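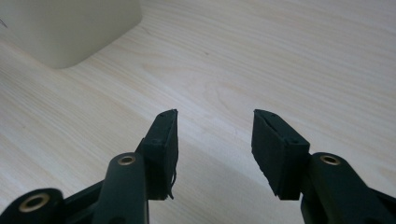 **yejichae** wrote:

Before you blame the linkage, check the pads. With a hand gripper like this one the linkage gets all the attention and the contact surface gets whatever was in the drawer. My first set lost grip on anything smooth long before the pivots had any measurable slop.

---

**plonk_bench** wrote:

OP, can you post the pivot details? Bushing bore, pin material, whether the pins are pressed into the bushing or into the arm. "It feels loose" could be four different faults.

---

**cprata** (thread starter) wrote:

Details, in order:

- Arms: printed, dark green, 5 mm thick at the pivots
- Bushings: brass, pressed into the arms from the outside face
- Pins: 3 mm ground steel, sliding fit in the brass
- Pads: black, textured, screwed to the fingertip blocks
- Trigger return: one extension spring, Presard, the short one
- Cycles so far: 1,355 by the counter on the trigger switch

Symptom: with the trigger held at half travel, I can rock the left fingertip 2 mm sideways at the tip. The right one moves less than I can measure with calipers. Both fingers came off the same plate in the same print.

The left pad is also shedding. There are threads hanging off the lower corner and the edges of both pads have gone fuzzy. I had put that down as cosmetic.

---

**yejichae** wrote:

I wouldn't. If the fibers get into the closing face you have a variable-thickness shim in there. Trim the threads with flush cutters and repeat the measurement before touching the pivots.

---

**plonk_bench** wrote:

Disagree on the order. She is measuring rock with the fingers open and nothing between them, so the pads aren't touching anything. The pad condition can't contribute to lateral play in that position. It matters for grip, and grip is a separate complaint.

Pull the left pin. If the brass turns in the arm when you twist the pin, the press fit has gone. Printed bores creep under a pressed bushing, more so if the part was printed with two walls.

---

**yejichae** wrote:

Fair on the geometry. I still want the pads changed before any grip test gets quoted as a result.

---

**Cendine_Ridge** wrote:

Mine did the same on one side only. The cause was the short strut between the arm and the base link. I had reamed one end and left the other as printed, so the strut sat crooked and loaded the bushing on one edge. Swap the struts left to right. If the looseness follows the strut, reprint it.

---

**cprata** wrote:

Swapped the struts last night. The looseness stayed on the left, so the strut is fine.

Pulled the upper left pin after that. The bushing turned with it at finger pressure. The lower one stayed put.

---

**plonk_bench** wrote:

Creep, then. Options:

1. Retaining compound on the existing bushing. Quick, may not bond well to the plastic.
2. Reprint the arm with five walls and the bore 0.1 mm under, then press the brass in cold with a vise.
3. Flanged bushings, so the arm can't walk along the brass.

I'd do 2 and 3 together.

---

**Cendine_Ridge** wrote:

Cold pressing split two of my arms along the layer lines. I heat the brass with a soldering iron and let it sink in under its own weight plus a little. It keeps the bore round if you leave a pin in it while it cools.

---

**plonk_bench** wrote:

It also leaves the bushing wherever it wanted to go. On a four-bar finger, a tenth off square at the pivot is a visible error at the tip. Use a drill press as an arbor, spindle off, and the split problem mostly goes away.

---

**Cendine_Ridge** wrote:

I have built three pairs with the iron and they track fine. We can both be right for different plastics. What is the arm printed in?

---

**cprata** wrote:

PETG from Plonetti, 0.2 mm layers, three walls. I have access to the drill press at the Cha Street shop, so I'll try the cold press first with the bore undersized. If it splits, I'll use the iron on the spare.

For the pads, what are people running? These grip cardboard well and slide on glazed mugs.

---

**yejichae** wrote:

Cast silicone, Shore 30A, 2 mm thick, on the same screw pattern. Keep the screw heads below the surface or they'll mark everything you pick up. Silicone collects dust, so wipe it with alcohol before each session.

Ye-ji

---

**cprata** wrote:

Ordered. Left arm is printing now with five walls. I'll leave the right side alone so there is something to compare against, and post the tip measurement at the same half-trigger position once the new arm is in.

Clementina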